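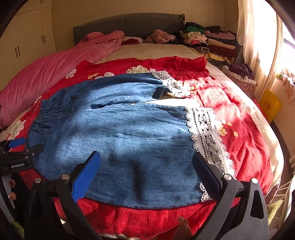
Blue denim with the lace, on the good red bedspread. Folding day!!

OK so it's March, the sun has finally found my bedroom again, and I'm going through every piece of clothing I own. Thread, because I have opinions and a long pile.

Starting with the hard one on purpose. Light blue chambray, gathered elastic at the waist, white crocheted lace in two bands. I love it so much and I've been folding it badly the entire time I've had it.

The problem is the elastic. You fold it like a normal pair of jeans and the waist puffs up like a little accordion and the whole stack on top of it slides off the shelf. Every. Single. Time.

And then the lace! If you fold across the lace you get a crease in it, and a crease in crochet lace just sits there looking at you for a week. Mine has scalloped edges too so they flip under and get ironed flat by whatever's on top.

So the bed. I do all my folding on the bed, I know some of you are table people (my sister is a table people). I need room to spread a thing out all the way and pat it down with both hands before I decide anything about it.

Yes the bedspread is very red and yes those are very big flowers. It came from Edance, the housewares place on the corner by my old bus stop, and I got it for $60 which felt like a LOT at the time. Best money. I've had it through two apartments and it makes me happy every morning.

One drawback, and I'll admit it: white lace on top of cream and white flowers is a nightmare. I go to straighten the edge and I'm smoothing a petal.

Anyway, method. Lay it flat, lace facing up. Smooth from the waist toward the hem, never the other way, or you push all the wrinkles into the gathers and they live there now.

Don't pull the elastic straight. I used to hold it stretched with one hand and fold with the other like I was wrestling something. Let it bunch! It wants to bunch. Just make the bunches lie down in the same direction.

Then uncurl the scallops one at a time with a fingertip. This is the slow part and I find it kind of lovely, I put a podcast on.

Then a strip of tissue paper over the lace before the first fold. I save tissue from shoe boxes and gift bags, it doesn't have to be fancy. Plain white only though. I once used a purple sheet in a humid month and we don't need to talk about it.

Fold lengthwise so the lace stays on the outside of the fold, then bring the hem up to just under the waistband. NOT over it. The elastic end stays single thickness and suddenly the stack sits level. I was so pleased with myself I went and got coffee.

Coffee break notes: the pink blanket is also on the bed because it's always on the bed. It's on the list. It's low on the list.

Several of you asking about washing, so. Inside out, cold, gentle, in a mesh bag. I use the Borkia powder from the market, the unscented one, half of what the scoop says. Lace holds on to soap like you wouldn't believe and then it goes stiff.

No dryer for this one. I did the dryer once and the denim was fine and the lace shrank a tiny bit, just enough that the fabric next to it puckered. Took me a whole evening with a damp cloth and an iron to talk it back into shape.

Ironing: from the back, over a towel, always. If you iron crochet from the front you squash it and it goes shiny and sad. From the back with a fluffy towel under it, it stays raised up like it should.

I learned the towel thing from Amado Tagle who did all the alterations at the shop on Rivera when I lived over there. He'd look at whatever I brought in, sigh, and then fix it beautifully for less than he should have charged. If anyone knows where he's working now please tell me, I've got a coat.

(He also told me to stop hanging anything with an elastic waist by the waist. Clip hangers leave little teeth marks and the elastic gets tired on both sides. Fold it. Or drape it over a padded hanger if you must hang.)

Next up, denim with lining. There's a dark denim cuff with a pale lining up by the lace, and cuffs are my other nemesis. They never want to lie the way the rest of it does.

For cuffs I open them all the way, flatten the lining first, THEN turn the outside over it. If the lining has a wrinkle the denim will keep that wrinkle until the end of time. Thirty seconds of patting saves you the ironing board.

Somebody in the replies said "just roll them." I tried rolling! I rolled everything for a whole winter. It's great for T-shirts and for suitcases and it's terrible for anything with a trim, you open it up and the lace has been strangled.

Also rolling makes me forget what I own. Everything turns into a blue sausage. I bought a second pair of the same jeans because I couldn't tell what was in the drawer.

Drawer talk now. I have a dresser with 4 drawers and for years the plan was "whatever fits." New plan: everyday jeans on top, the nice denim (lace, embroidery, anything with buttons that catch) second, sweaters third, and the bottom one is for sheets and things I'm lying to myself about.

The nice denim drawer got lined with an old pillowcase. Cut down one side, laid flat. The inside of that drawer has a rough patch that has eaten more than one thread over the years and I kept meaning to sand it. I'm not going to sand it. Pillowcase it is.

For the sweaters I got the Nustside bins, the fabric ones with the handle on the front, pack of 6. Three fit across the drawer and the rest went in the closet. They're a bit floppy when they're empty but once there's a sweater in there they stand up fine.

Ariel Magbanua, if you're reading this, I still have your gray cardigan, it's washed and folded and in a bin with your name on it. You've had since the holidays to come and get it. I wear it. Just so you know. I wear it to the store.

OK, the give-away pile, everybody's favorite. My rule is 3 questions: did I wear it last year, does it fit me today without holding my breath, would I be annoyed if my cousin had it. If the last answer is "yes, very" it gets to stay no matter what I said to the other two.

The lace denim passed on the last one in half a second. I'd be SO annoyed.

A corduroy jacket did not pass. Goodbye corduroy jacket, you were always a little too orange and I was always a little too warm.

Also leaving: a linen shirt I've been "about to mend" for so long that I lost the button and then found the button and then lost it again.

Question from the replies: how do you fix lace that's coming away from the denim? Small stitches, matching the lace thread and not the denim thread, and catch only the solid edge of the lace, not the holes. Work with the piece flat on a table or a bed. If you hold it up in the air the weight of the denim drags and your stitches come out tight and it puckers.

And use a thinner needle than you think. I know, denim, you want the big jeans needle. Chambray is light, it doesn't need it, and the big needle leaves holes you can see. I bent a few thin ones too so keep spares nearby.

Another one: can you bleach white lace if it's gone yellow? Not when it's sewn on blue! Please don't! A soak in cool water with a spoonful of oxygen powder, test on an inside seam first, check it every little while. Mine came up nicely that way and the blue stayed blue.

Speaking of the blue. Keep it out of the window. I love this light, the right side of my bed is glowing when it comes in, but that's the same sun that faded a stripe across my old curtains. Fold on the bed, admire, put away. Don't do what I do and leave the pile there till dinner.

I left the pile there till dinner.

Update, a bit after 8 pm. Pile is in the drawer. Lace has its tissue. The stack is level and I've opened the drawer several times just to look at it.

Tomorrow is scarves, and I've got no system for scarves whatsoever, they're all in one bag. If you have a scarf system please put it below, with pictures if you can. Hooks, rings, boxes, I'll consider anything that doesn't need a drill.

And someone please remind me about the pink blanket.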